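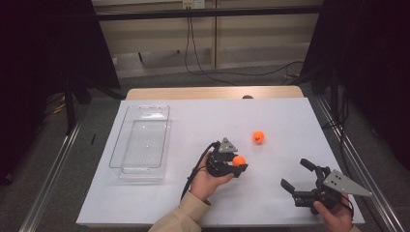 Hamdan, Saturday, June 1, 2024

Two orange balls, one clear plastic tray, one grown adult in beige long sleeves. Welcome to the shared workshop's automation program. 1/

The plan, as pitched to me: we work the grippers by hand for a while, log everything, and later an arm does the job unattended. Target is 200 logged goes at putting balls in the tray. 2/

I've asked what we do with an arm that can put a ball in a tray. The answer involved the word "foundation" a lot. 3/

Fair's fair, the black plastic fingers are decent. Left one will hold a ball just off the board with no drama. I was expecting it to ping off toward the yellow cables. 4/

Less sold on the grey triangle plates. The right-hand one is the bigger of the two and sticks out far enough that I keep steering round it. Vilhjálmur Ketilsson drew them and says I'll get used to it. He said that about the Kovbridge firmware too. 5/

Also the cables. One out the back of each gripper, and your wrist learns exactly how long they are. 6/

White board was my idea. The balls kept vanishing on the logging side against the wood, colour all washed out. Now they show up fine, so I'm claiming that one. 7/

What I don't buy is that clean data off a tidy white rectangle tells you much about a real bench. Ours has swarf on it and somebody's lunch. 8/

The parts bill is nearly 50 bucks over what we agreed, before the arm. The arm is a July problem, apparently. 9/

Anyway, back to it. If it ever sorts my screws I'll delete this thread - until then it stays up.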